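Search this forum Go
Home Forums Puzzle Games Help New posts

Stuck on level 69, Caleck

tilly_b
Three weeks on this one. 11 moves left every time the fog drops and then its over. Do I save the bomb or use it early??

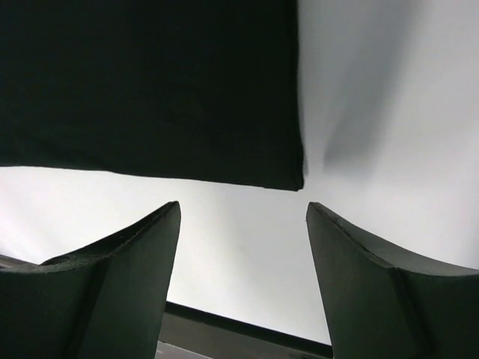
Also on my last 2 boosters so no wasting them pls.

grubstake
Use it early. Bottom left, open the locks, then stripes only. Did it 3rd go.

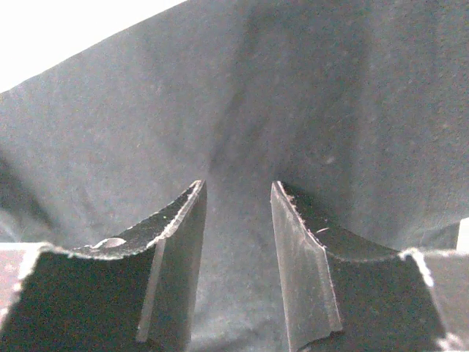
Photo: Halima Okeke

mossop
Disagree. Early bomb just feeds the fog. Wait till the keys are down, then combine. Same trick as the Zaltex levels.
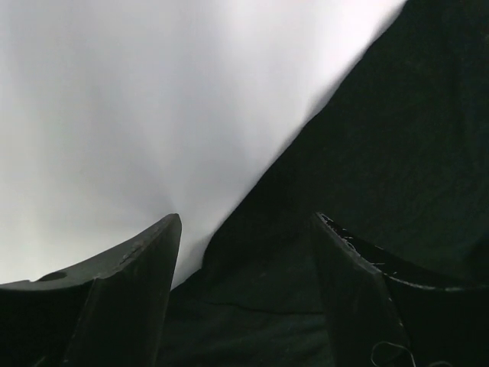
Isah says both are wrong since the June update, locks take two hits now. Keys first, bomb second, ignore the fog.

grubstake
Two hits? Not on my tablet. Maybe I havent updated.

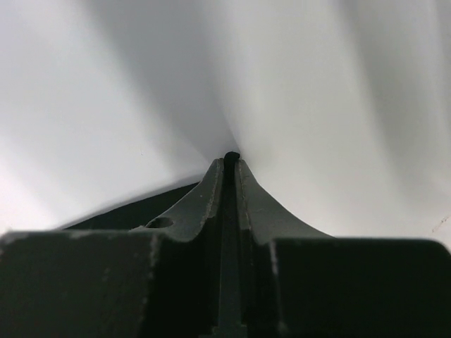
tilly_b
Ok tried keys first. Got teh left side clear, ran out of moves on the right. Closer tho. My bomb piece looks as scuffed as that dark gripper with the pale worn edges, I've dragged it about so much. Going again tonight, will save one stripe for the corner.

mossop
Save two. And dont touch the middle column.

Filed under: Level help, Locks and fog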